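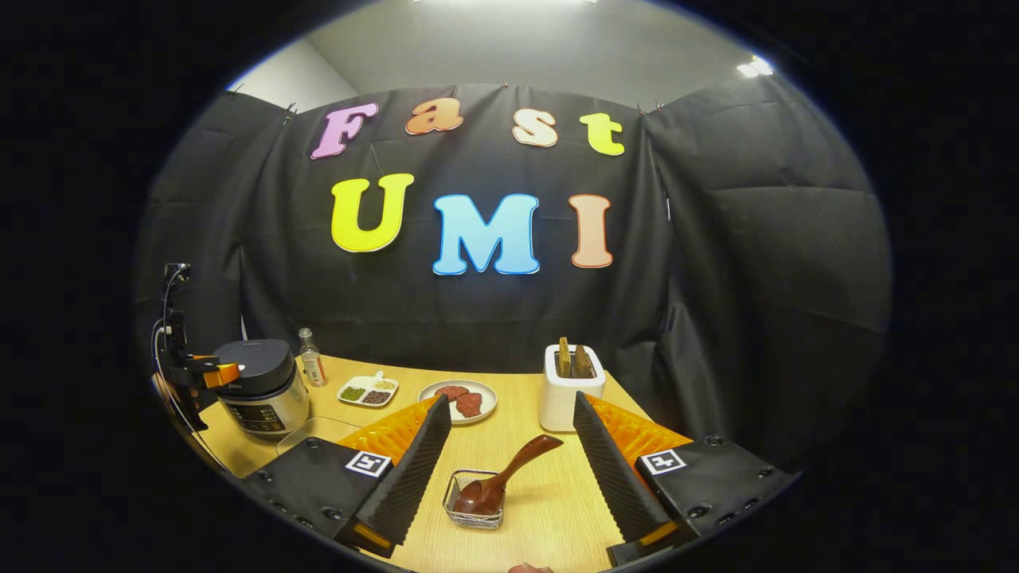 Bench as laid out, 2/24/21. Rice cooker left, grains and meat in the middle, toaster at the back.

Layout day for the Heller lunch write-up. Backdrop is up, black, clipped along the top, and it still hangs in folds. I have stopped fighting the folds. The foam letters stay pinned where they are. Leszek offered to straighten the M and was asked to sit down.

Grains: green, dark reddish-brown, pale beige, one pile per compartment of the white dish. Keep them apart. Last time they got mixed and Rigoberto spent 60 minutes sorting them with a teaspoon, then billed it as prep.

Meat: 2 slices, raw, side by side on the round plate. It goes out last and back in the fridge first. The Jastent cold box is fine for this as long as whoever borrows it returns the lid.

Toast: golden at the tops, left standing in the slots because it reads better than toast on a plate. Do not eat the toast. (Leszek.)

Rice: recipe card says 740 ml water, Curko's sheet says 685. We have a whole binder of these disagreements. Going with 685 and will write down whatever comes out, even if it's gravel.

Small bottle with the red-and-white label goes behind, next to the cooker. Clear tray in front, near the table edge. It picks up reflections whatever angle I try. Ask Ó Gríofa if they have a matte one.

To do before March: more clips, new teaspoon, find out who has the lid.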